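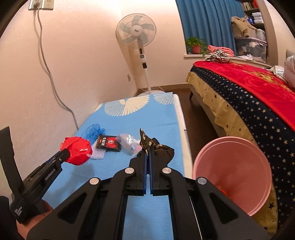 mothwing_reads wrote:
Count me in for the fairy tale retelling readalong! I finished the Grornley books last December and I've been wanting a reason to start them over ever since. Is the plan to go in publication order, or are we doing the prequel first?

inkandtoast wrote:
Publication order, please please please. The prequel (the one set in Stukau before the bridge goes down) gives away who the miller is, and that reveal at the end of book one made me yell out loud on a bus. I would hate for a first-timer to lose that.

gatehouse55 wrote:
I'm going to disagree. I read the prequel first by accident and I loved book one MORE for it. You know who he is, the heroine doesn't, and every single scene at the mill has this awful sweet tension to it. The dance! The bit with the flour on her sleeve! I was a wreck.

inkandtoast wrote:
OK, the flour on the sleeve is perfect either way, I'll give you that one. But you only get to not know once.

Thread rules and schedule, updated Sep 21, 2025

We read 60 pages a week, and you can post up to the end of that week's pages without a spoiler warning. If you've raced ahead (I see you, gatehouse) put SPOILER in caps and leave a few blank lines. Audiobook people, just go by chapter. The Jovville Press paperback is the one I'm using for page numbers. If you have the big omnibus it's 641 pages and the chapters are the same, only the numbering runs on.

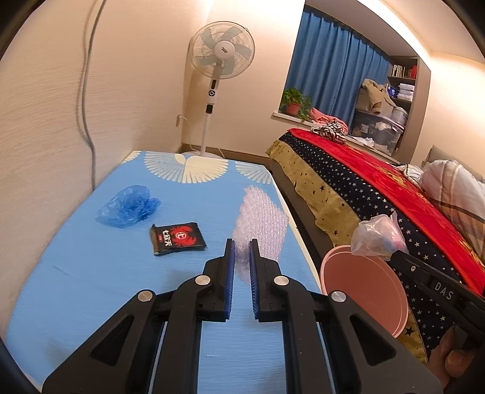 Week one: the mill and the first bargain

mothwing_reads wrote:
I forgot how funny this is?? The godmother haggling over the price of a curse like she's buying a used horse! And then two pages later she's scary again. I don't know how the author does it.

pagesbylamp wrote:
First time reader here and I'm having a blast, but can I say I don't get the love for the miller yet? He's rude to her, he's rude to his own goat, and he leaves in the middle of dinner. I'm much more interested in the Drummond brothers. Either one. I'm not picky.

gatehouse55 wrote:
Team Drummond always has a few members by chapter four. Keep going!

oatmeal_and_ogres wrote:
I'm with pagesbylamp and I've read the whole series. The miller never properly apologizes for that dinner. He does a grand gesture in book two and everyone swoons, but a grand gesture isn't an apology. The younger Drummond says sorry in plain words in chapter nine, and it's the most romantic line in the book.

inkandtoast wrote:
He rebuilds her father's whole roof in the snow, ogres. In the SNOW.

oatmeal_and_ogres wrote:
And does he say sorry while he's up there? He does not.

pagesbylamp wrote:
Um, was the roof a spoiler?

inkandtoast wrote:
Oh no. Yes. I'm so sorry, see, I can say it in plain words. It's a tiny one, I promise, and it doesn't tell you anything about who ends up with whom.

mothwing_reads wrote:
Changing the subject fast! We just passed 500 replies across all our readalong threads, and I'm thrilled. Does anyone want to vote on what comes after this? I'd love a beast-in-the-castle one, with a decent library in it, and a beast who stays a bit growly afterward.

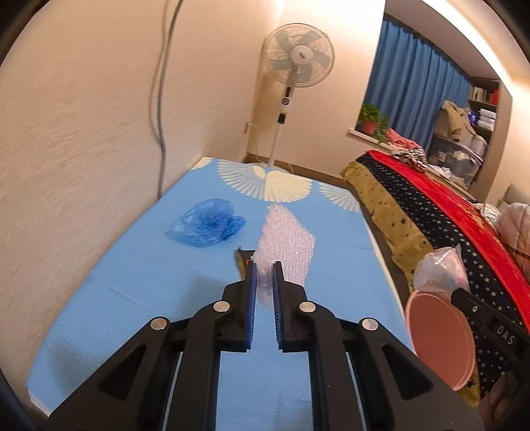 Posted by oatmeal_and_ogres, week one

gatehouse55 wrote:
Yes to growly! I always feel a bit let down when he turns into some guy with nice hair. My vote is for anything where she gets to keep the castle.

pagesbylamp wrote:
Seconding the castle. Also I've now read chapter five and fine, the miller can stay. The goat scene got me. Still Team Drummond, though.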